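About Imside

Imside prepares subtitles, dubbing scripts and audio description for television drama. The company works for broadcasters, streaming services, distributors and festivals, and has its main office in Durnard. Most of the programs that come to us were made in Korean, Thai, Turkish, Japanese or French, and most of what leaves is in English or Spanish.

Imside was founded by Samran Saengthong and Solène Vasseur, who had worked together as subtitle editors at a distribution company and who continued to take on drama series after that company moved into sports and news. The first contract was a sixteen-part family drama. It was translated, timed and checked by the two founders over one winter, and the client's notes from that delivery are still used in staff training.

The company remains privately owned. Its shares are held by the founders and by employees who have completed five years of service.
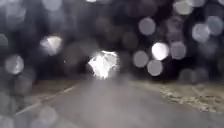 What we do

Subtitling is the larger part of our work. Each episode is assigned to a translator who works from the original language and from the full script, where a script exists. A second linguist then reviews the translation against the picture. Timing is carried out separately by a technician, who adjusts the length and position of each line so that it can be read at a comfortable speed and does not cover names, letters or messages shown on screen.

A series stays with the same translator from the first episode to the last. When illness or a change in the broadcast schedule makes this impossible, the replacement receives the series file, a working document that records how each character addresses the others, which family terms have been kept in the original language, and how recurring jokes and songs have been handled. In romantic drama especially, a change from formal to familiar speech can carry as much of the plot as the dialogue does, and the series file states the episode and the scene in which every such change takes place.

Dubbing scripts are prepared by a smaller group. Imside does not record voices and does not own a recording studio. We write and adapt the script, attend the first day of recording if the studio asks us to, and revise lines during the session.

Audio description was added at the request of a public broadcaster and is now offered on all English-language deliveries. Every description script is read by at least one blind or partially sighted reviewer before it goes to the narrator, and reviewers are paid at the same hourly rate as our senior linguists.

Song lyrics

Many of the series we handle are built around original songs, and several have musicians or songwriters as their leading characters. Clearance for the translation of lyrics is usually separate from clearance for the program. Our rights desk, managed by Ekua Kwofie, confirms the position in writing with the distributor before a translator begins work on any song. Where clearance has not been given, the song is left without subtitles and the client is told which scenes are affected.

Where clearance has been given, lyrics are translated for meaning first. We do not add rhyme to a subtitle unless the song is being used as dialogue, and the decision is made by the translator together with the reviewing linguist.

Our catalog

As of January 13, 2022, Imside had completed work on 563 titles. This figure counts a series as a single title regardless of the number of seasons, and it includes web dramas, television films and holiday specials. Short promotional clips, cast interviews and press conference footage are not counted, although we translate a good deal of this material in the weeks before a premiere.

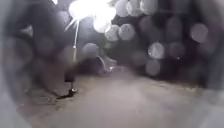 Clients often ask whether subtitle files can be reused when a program moves from one service to another. In most cases the original client owns the file, and we will pass on a request to license it. We do not resell a translation without the written consent of the company that commissioned it. If a program has been re-edited for a new market, a full timing check is required even when the dialogue is unchanged, and this is quoted as a separate item.

Older titles are a growing part of the catalog. Series first shown twenty or thirty years ago are being restored and released again, frequently with no surviving script and with subtitles that were prepared for videotape. For these programs we transcribe the dialogue in the original language before translation begins. The transcript is delivered to the rights holder along with the subtitles at no additional charge.

The Ikeda Reading Room

The Ikeda Reading Room is on the ground floor of the Durnard office. It holds 2,426 printed and bound drama scripts, together with production notes, press books and a small collection of weekly television magazines. The core of the collection was bought from a retired script supervisor, and it has been extended through gifts from writers and production companies.

The room is open to students, researchers and working translators by appointment. Scripts may be read and notes may be taken. Photocopying and photography are restricted by our agreements with donors, and visitors are asked to sign a short statement to this effect on their first visit. The index to the collection can be searched by title, writer, director, broadcaster and year of first broadcast. It is maintained by Pieter Sithole, to whom corrections should be addressed - we are particularly glad to receive them for titles that were released under more than one name in English.

The reading room closes each May while the shelves are checked against the index. Appointments for the following weeks can be requested during that time.

Training

Imside runs a training course for new subtitle translators under the name Illolel. The course began as an internal program for our own staff and was opened to outside applicants when it became clear that few universities were teaching drama translation as a subject of its own. It lasts twelve weeks and is taught in the evenings, partly in Durnard and partly online. 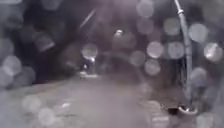 Applicants are expected to have a full command of English and one of the languages in which we work. A degree is not required. The entrance exercise is a four-minute scene with two speakers and an unfinished argument, and applicants are given three days in which to return it. They may use dictionaries and any published reference work. Machine translation is not permitted in the exercise, and its use is grounds for refusal.

Participants spend the first half of the course on reading speed, line breaks and the treatment of names and titles. The second half is given over to a single episode, which each participant translates in full and defends before a reviewing linguist. Kaan Bayram has directed the course since its second year. He previously translated Turkish family drama for Imside and continues to take one series each season.

Those who complete the course receive a written assessment. Completion does not guarantee work with Imside, but all graduates are entitled to sit for our freelance test without a waiting period.

Our translators

We work with more than 700 freelance linguists in addition to our permanent staff. Freelance linguists are paid by program minute, with a supplement for episodes delivered on a schedule of less than forty-eight hours. Payment is made within thirty days of delivery and does not depend on the date of broadcast.

Translators are credited by name at the end of each episode wherever the client allows it. We ask for this credit in every contract. A translator who prefers to be credited under a pen name, or to receive no credit, may choose to do so for a single title or for all of them.

Quality and complaints

Viewers write to us more often than might be expected of a company whose name appears for only a few seconds. Every message concerning an error is read by an editor. If the error is confirmed, a corrected file is sent to the client, who decides when it will be placed on the service.
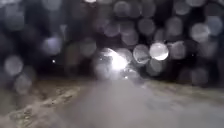 We are not able to reply to questions about casting, release dates or further seasons. Imside frequently receives episodes well in advance of broadcast and is bound by confidentiality agreements that cover plot, music and guest appearances. Members of staff who discuss unreleased material outside the company are in breach of these agreements, and the same rule applies to freelance linguists and to participants in the training course.

Unreleased episodes are stored on a closed system and carry a visible mark identifying the person to whom they were issued. Low-resolution copies are used for translation, and these are deleted once the final file has been accepted by the client.

Management

Samran Saengthong is managing director and is responsible for contracts with broadcasters and distributors.

Solène Vasseur is editorial director. She oversees the house style guide, chairs the monthly review of difficult passages and has the final decision in disputes between translator and reviewer.

Ekua Kwofie is head of rights and clearances.

Pieter Sithole is librarian of the Ikeda Reading Room and editor of the index.

Kaan Bayram is director of the Illolel training course.

Contacting us

Production companies and distributors seeking a quotation are asked to supply the running time, the number of episodes, the original language, the languages required and the intended date of first release. A sample episode is helpful, even in an unfinished edit. Quotations are returned within two working days and remain valid for sixty.

Requests to visit the reading room should be made at least one week in advance and should list the titles to be consulted. Applications for the training course are accepted throughout the year and are considered twice, ahead of the spring and autumn sessions. Reports of subtitle errors should include the title, the episode number, the service on which the program was watched and the approximate time at which the line appears.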